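Cisitz Household Textile Care Label Records

Data card, version 4
Last revised May 25, 2020

Summary

Cisitz is a table of care label transcriptions taken from used clothing and household textiles. Each record holds the text printed on one sewn-in label, the fiber content as stated on that label, and a normalized set of washing, drying, ironing, bleaching and dry cleaning instructions. The release contains 2,583 records in a single comma-separated file, plus a small lookup table for symbols.

The records were transcribed by hand at two sorting rooms, Skastthorpe and Mumholm. Skastthorpe handles mostly adult clothing. Mumholm handles children's clothing, bedding and curtains. The source room is stored in the site column, and the difference in stock between the two rooms shows up in nearly every breakdown of the data.

Files

labels.csv – the main table, one row per label
symbols.csv – lookup table for care symbols and their normalized codes
conflicts.csv – 483 rows where two transcribers disagreed, with both readings
CHANGES.txt – changes between versions

All files are UTF-8 with Unix line endings. Fields that contain commas are quoted. Missing values are empty strings, never NA or a dash.

Columns in labels.csv

record_id: integer, unique, not reused after a record is withdrawn.
site: S or M.
item_type: one of the terms in the Hutchins list (see below).
label_text: full text as printed, line breaks replaced by a vertical bar.
label_lang: language codes in printed order, separated by spaces.
fiber_raw: the fiber statement as printed.
fiber_norm: the fiber statement reduced to name and percentage pairs.
wash_max_c: highest wash temperature in degrees Celsius. Empty if the label gives none. Hand wash is recorded separately and does not set this field.
hand_wash: 0 or 1.
tumble: none, low, normal or unstated.
iron: none, low, medium, high or unstated.
bleach: none, oxygen, any or unstated.
dry_clean: none, allowed, only or unstated.
legibility: 1 to 4, where 4 is fully readable.

The Hutchins list is a flat vocabulary of 57 item types written for this table. It doesn't follow any customs or retail classification. Terms were chosen so that a transcriber could pick one without measuring the item. "Knit top" covers T-shirts, polo shirts and sports jerseys. "Cover, fitted" covers fitted sheets, mattress protectors and removable seat covers.

Transcription

Transcribers typed the label text first and filled in the normalized fields second. The order matters. When the first version was built the other way around, label_text tended to drift toward whatever had already been chosen in the normalized fields, and faded digits were read as common temperatures.

Every label with legibility 1 or 2 was read twice by different people. Labels with legibility 3 or 4 were read once. Where two readings differed in any normalized field, both went into conflicts.csv and the affected field in labels.csv was left empty. No attempt was made to settle conflicts by looking up the manufacturer.

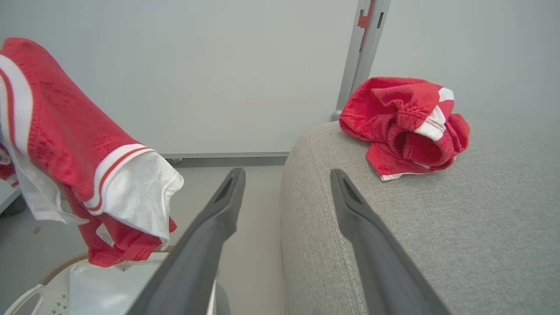 If a label shows a wash symbol and a written instruction that don't match, which one goes into wash_max_c?
The lower of the two temperatures. Both stay visible in label_text, with the symbol's code placed in square brackets at the point where it is printed.

Symbols are coded with short ASCII names such as [W40] for a wash tub marked 40 and [TD1] for a tumble dry circle with one dot. Bars under the wash tub are coded with a trailing underscore for each bar. The bars describe mechanical action and have no column of their own in this version. Users who need them can extract them from label_text with a simple pattern match.

Temperatures printed in Fahrenheit were converted and rounded down to the nearest value in the list 30, 40, 50, 60, 70, 95. Labels that say only "cold," "warm" or "hot" leave wash_max_c empty. An earlier version mapped these words to fixed temperatures. That mapping was removed in August after it was found to account for most of the apparent difference between the two sites.

Fiber names

fiber_norm uses lowercase English names. Elastane and spandex are merged as elastane. Polyamide and nylon are merged as polyamide. Viscose and rayon are merged as viscose. Modal and lyocell are kept separate. Trade names are left in fiber_raw and mapped only where the label also gives a generic name.

Percentages are copied as printed, including those that don't add up to 100. Where a label lists separate parts, such as shell and lining, fiber_norm holds the outer part only – the full statement is in fiber_raw.

Known problems

Items with no label, or with the label cut out, are absent. Any estimate of how common a fiber is in used clothing will be biased by this. Cut labels are frequent in knit tops and underwear and rare in coats.

Legibility is a judgment. The two rooms have different lighting, and Mumholm gives fewer scores of 4 for labels of similar age. Don't compare legibility across sites.

Satin labels lose their print faster than woven ones. Label material was not recorded, so this can't be corrected for.

Non-Latin text was transcribed only when a transcriber could read the script. Otherwise label_text contains [NT] at that position, and label_lang lists the language as und.

Intended use

The table is suited to testing label parsing code, checking care symbol lookups and practicing text normalization on short, messy strings. It isn't suited to market statistics. It shouldn't be used to give washing advice for a specific garment, where the garment's own label applies.

Loading

Read all columns as text first, then convert wash_max_c, hand_wash and legibility. Some spreadsheet programs turn fiber statements such as "50/50" into fractions or dates on import. Set fiber_raw to text before opening the file.

Corrections

Send corrections with the record_id, the column name and the proposed value. Corrections to label_text are accepted only with a legible copy of the label. Accepted changes are listed in CHANGES.txt under the next version number, and withdrawn records are listed there by record_id with no further detail.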